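4.3 Clearing and wiping down the counter and sink

This section covers the daily clean of the counter beside a double sink in a Plutdale kitchen. It applies to the countertop, both basins, the tap and the wall tile directly behind them. For the weekly descaling of the tap, see 4.5. For grout repair, see 6.2.

Before you start

You will need:
Two microfibre cloths, one for the counter and one for the metal
Mamitside neutral cleaner, diluted
A soft brush
A dry tea towel

Dilute the cleaner at 50 mL to a full bucket of warm water. A stronger mix leaves a film on the tile that shows up under overhead lighting.

CAUTION: Do not mix the cleaner with bleach or with any product containing ammonia. Open a window if one is available.

Clearing the counter

1. Remove all food. Return anything perishable to the fridge before touching the cleaner.

2. Collect the cups and other small items left on or beside the cutting board. Pens, labels and packets go back to the drawer. Do not leave them on the board, where ink and adhesive can transfer to the plastic.

3. Empty the cups into the sink and set them aside for washing.

4. Lift the cutting board clear of the counter. Do not drag it. Grit caught under the board will scratch a light-coloured surface.

5. Move the hand soap forward so that the strip of counter against the tile can be reached. Wipe the base of the bottle before putting it back. 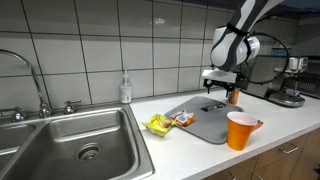

Washing the board and cups

6. Scrape the board into the organics bin and rinse it in the larger basin. Use the smaller basin for the cups.

7. Scrub the board on both sides with dish soap and the soft brush, working along any knife marks. Pay attention to the rim and the rounded corners.

8. Rinse with hot water and stand the board on its long edge to dry. Leave a gap behind it for air.

NOTE: Plastic boards stained by beets or turmeric may be soaked overnight in plain water with baking soda. Replace a board once the grooves can be felt with a fingernail.

Wiping the counter and tile

9. Wring out the first cloth until it no longer drips. Wipe from the wall toward the front edge in straight, overlapping passes.

10. Wipe the lowest two rows of tile, following the grout lines. Use the brush on dark grout only if there is visible residue.

11. Go over the counter again with clean water, then dry it with the tea towel.

Finishing the sink

12. Rinse both basins. Brush the slots in the drain and pick out any solids by hand.

13. Using the second cloth, wipe the stainless steel in the direction of the brushed grain. Finish with the divider.

14. Wipe the spout and both lever handles, then buff them dry. Water left at the base of the handles will form scale.

CAUTION: Do not use steel wool or scouring powder on the basins or the chrome. Damage of this kind is not covered under the Terero surface warranty.

15. Return the soap and the dry board to the counter. Hang both cloths to air.

Section revised July, C. Riviere. Replaces the sheet previously kept inside the cupboard door.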